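Zundton hand-held gripper, long-term review: good grip, worrying latch

I've put off writing this one because I wanted to be fair. I bought a pair of Zundton hand-held grippers back in the spring for teaching our arm to do tidying-up jobs, and for the first couple of months I'd have told anyone to get them. Then one of them went wrong in a way that nipped a colleague's finger, so this is a longer and grumpier review than the one I had half drafted.

A bit about how we use them. We're a tiny outfit in Miltley, doing mostly cloth work: folding, picking up, moving rags and towels from one spot to another. Two people with a gripper each can get through a lot of demonstrations in an afternoon, and the arm learns from the recordings. I'd used a pair from Protilum before these, which were lighter but had jaws like wet cardboard, so I came to the Zundton with fairly modest hopes.

First impressions were lovely! The body is big and smooth, the trigger has a nice long travel, and you can close the jaws very gently indeed, which matters a great deal when you're trying to lift one layer of a cloth and leave the one underneath alone. My hand didn't ache after an hour, and with the Protilum it always did. Setting up was painless too. Charge it, pair it, wave it about for the calibration, done. Cheuk-hei Yu, who does most of our recording, had hers going before I'd found the quick start leaflet in the box.

They're not light, mind. By the end of a long session you do feel it in the wrist, and if you've got small hands the trigger is a stretch (mine are average and I wouldn't want it any further away). The charging port cover is a fiddly little rubber thing that I fully expect to lose.

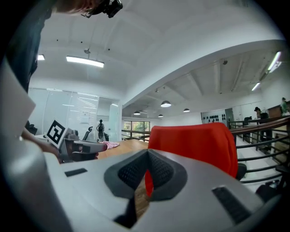 So, the fault. The jaws have a hold function: squeeze past a certain point and a latch keeps them shut, so you can carry something without keeping the trigger pulled. Squeeze again and it lets go. It's a great idea for carrying and I used it constantly. In July, though, one of our two started sticking. You'd give it the second squeeze and nothing would happen. Squeeze again, nothing. Then a second or so later, when you'd loosened your hand and were about to have a look, it would spring open all at once.

At first it was only a nuisance. It ruined takes, because the recording had the trigger saying open while the jaws were plainly still shut, and a robot that learns from that will learn to hang on to things. We didn't spot it straight away. I went back through 1,143 recordings to see how far the trouble went and found 191 with the mismatch in them, all from the same unit. That was most of a week gone, and I had to bin the lot and retrain. When we ran the arm on the old model it would carry a cloth to the right place, hover there, and then drag it back with it. I thought it was my code for two days. Sorry, code.

Then came the finger. Cheuk-hei had a stuck cloth in the jaws and reached in to pull it free, as anyone would, and the latch picked that moment to let go and snap back shut. It does a sort of double action when it's faulty, open and then closed again, quite hard. She had a blood blister and some very choice words. No lasting harm, but it could easily have been a nail. The manual says to keep fingers clear of the jaws while the unit is on, in a paragraph near the back, and says nothing at all about what to do if the thing jams.

I rang support and got Tudor Lungu, who was patient and didn't try to tell me I'd been using it wrong. He had me run the self-test, which passed. Passed! It checks the motor and the battery and never touches the latch, so a gripper that's actively biting people gets a green light. He agreed that wasn't ideal. After some back and forth he thought lint was working its way past the seal and gumming up the latch spring, and asked me to send it in.

I'll give them credit for the repair. It was back in 10 days, with a note from Stellan Løken in the workshop saying the spring had been replaced and the seal changed for a tighter one. No charge, although I did pay the postage there. It's behaved itself since. The other unit has never put a foot wrong, on its original spring, and I don't know what to make of that. Same cloths, same table, same people.

If you buy one, or you've already got one, my advice is this. Switch it off at the main button before you put a hand anywhere near the jaws, every time, even if you're in a hurry. Blow the lint out of the latch after every session if you work with fabric. And check your trigger readings against the jaw readings as you go along, not months later like muggins here. I've now got a little script that shouts if the two disagree for more than half a second, and I wish I'd written it in May.

What I'd like from Zundton is a self-test that includes the latch, a proper warning on the first page of the manual, and a mechanical release you can work from the handle end. The Luik gripper has a release tab like that — I tried one at a friend's place — and although it's clunkier in every other way, you never have to go near the jaws to free something.

Would I buy the Zundton again? For hard objects, yes, quite happily. For cloth I'd wait and see whether the new seal is going into all of them or only the ones that come back. I asked and haven't had an answer yet. Three stars for now, and I'll update this if I hear from them.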